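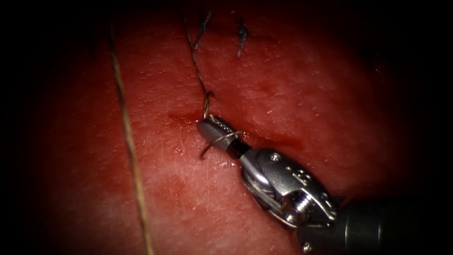

Ward Office Diary, 10/05/2024

The morning handover was completed at the usual hour. Iona Gillies took the chair in place of the senior sister, who is on leave until the end of May. The surgical wards were reported full, with two patients awaiting transport home. The delay was again with the pharmacy, and a note has been sent.

The linen contract was discussed at length. Pringle delivered 100 sheets against an order for rather more, and the pillowcases were missing altogether. Euan Imrie is to write to the firm and to ask Datine for a quotation. It was agreed that no change of supplier would be made before the summer.

Room 2101 remains closed for repainting. The colour chosen by the estates office was thought too dark for a relatives' room, and I have asked that the second coat be held back until the matter is settled. The chairs are stored in the corridor by the lift and must be moved before the fire inspection.

Visiting hours were extended by an hour this week as a trial. 11 comments were received by this office, most of them favourable. The night staff ask that the bell be rung earlier, and this will be put to the matron.

The afternoon was given to the rota. Two gaps remain in the second half of the month. The kettle in the staff room has been condemned and a replacement requested from stores.

Left the office at twenty past six.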